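Part 2: Setting up the toy basket and the cubes

Right, if you've got this far you've already put the Wuminwood shelf together and (I hope) tightened the back bolts. This part is the easier half and you can do it on a Tuesday evening with the telly on. I did mine in the kitchen at Ismont while Naomi Rugemalira read the steps out to me, which is where most of the corrections below come from. Thanks, Naomi!

What you need

A wire-mesh basket, rectangular, with a proper rolled rim
A stack of open or closed cube boxes
A thick cloth for the table
Two big muslins, the crinkly sort
All the toys, from wherever they've got to

Caution: run your bare hand round the whole rim and along the bottom corners before anything goes in. Mesh baskets sometimes have a wire end poking out. I found one on my first basket and bent it flat with pliers, but if yours won't stay flat, send it back.

Steps

1. Spread the cloth over the table and smooth it out. Wire feet scratch, and I've got the marks on my own table to prove it.

2. Tip every toy out on the floor and have a good look. Anything split, leaking or missing an eye goes in the bin now, while you're feeling brave.

3. Take out anything small enough to fit inside a loo roll tube. If there's a baby about, those bits live on a high shelf and don't come back to the basket at all.

4. Put the hard things in first: blocks, tins, anything with a bit of weight. Lay them down flat if you can. I like them towards the back so they don't get pulled out onto toes.

Note: if you use an old tin as a toy (ours gets rolled up and down the hall for hours), check the cut edge. A can opener that leaves a smooth edge is worth the money.

5. Next come the balls. They'll roll wherever they like, so don't fuss, just drop them into the gaps. The spiky puffer ones squash down a treat but they do pick up fluff, so give them a rinse under the tap first and let them dry.

6. Soft toys and rope toys go in after that. Leave a knot or a tail sticking up, as it gives little hands something to grab.

Caution: plastic bags should come out before a child gets anywhere near the basket, crinkly ones most of all. They're lovely and noisy and that's exactly the trouble.

7. Muslins go in last, on top. Don't fold them! I used to, very neatly, and it took eleven seconds for the whole lot to be undone. Bunch one up in the middle and let the other flop over the rim. With the cubes standing next to the basket, you're after a cheerful muddle like mine.

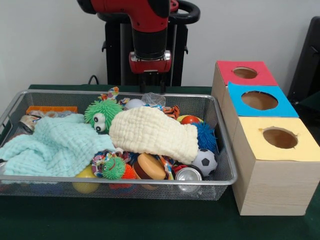
8. Check the cube stack for wobble. Press down on the top box with your palm and give it a gentle push sideways. If it shifts, go back to Part 1 and fix it to the wall with the bracket before you let anyone play near it.

9. Lift the basket by both ends and carry it to its spot on the floor. If it's too heavy for you to lift comfortably, it's too full, so take out a few blocks and keep them for next month's swap.

Looking after it

Muslins can go in with the ordinary wash. The basket only wants a wipe with a damp cloth, then a dry one so the wire doesn't spot. Part 3 is the labels, and you'll need a soft pencil for that.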